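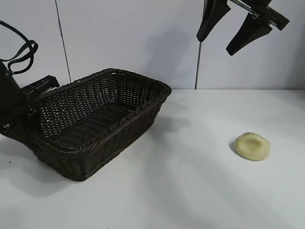

Junaid Jadoon

The Cludine Table Basket, in dark brown

I have been selling baskets for 22 years, first out of the back of my uncle's hardware store and now here at Brisard, and I can tell you that most people buy a basket for one job and end up using it for another. The Cludine is the one I send folks home with when they tell me they want "something for the table" and can't say much more than that (which is most of the time, and I don't mind a bit!).

It's a plain rectangle, long enough to lie nicely down the middle of a dining table, and the brown is so deep you would call it black in the evening. We keep ours on a white tabletop in the store and I think that's where it looks its very best, with the light coming up through all those little gaps in the weave. On a dark oak table it's quieter, though my wife likes it better that way, so please yourself.

What goes in it? Rolls and bread, of course, with a cloth underneath to catch the crumbs. Potatoes and onions do well on a counter, as the open weave lets the air get at them. Lemons look wonderful against the dark strands, and so does anything else pale or yellow. One customer keeps her mail in hers and another has 30 packets of flower seeds filed in his by month, starting with February.

The rim is a thicker braid, rounded over so it's comfortable in the hand, and it runs all the way around the opening. Do pick the basket up from both ends when it's full, please. The sides are woven closely in horizontal bands and the base sits flat, so it won't rock about when somebody reaches across for the last roll.

My colleague Sérgio Ramalho, who handles our orders from the Mughal workshop, is very particular about the weave. He turns every basket over when a carton comes in and looks along the sides and corners in daylight before anything goes on the shelf. The woven part changes as it comes around the curve, from tight slanting rows that look nearly solid to an open band with rows of small oval holes, and he wants those rows to follow one another neatly.

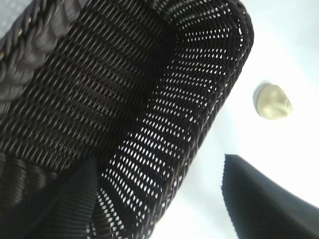 Care and ordering

A soft brush is best for crumbs, the kind you'd use on a good coat. For anything sticky, use a damp cloth and let the basket dry on its side. Give it a good shake over the sink now and then, too.

Orders of 5 or more ship together in one carton. Returns are accepted within 30 days at our Skarcombe store, or by mail if you write to us first. The next delivery is due in February, and Sérgio will be happy to put one aside with your name on it.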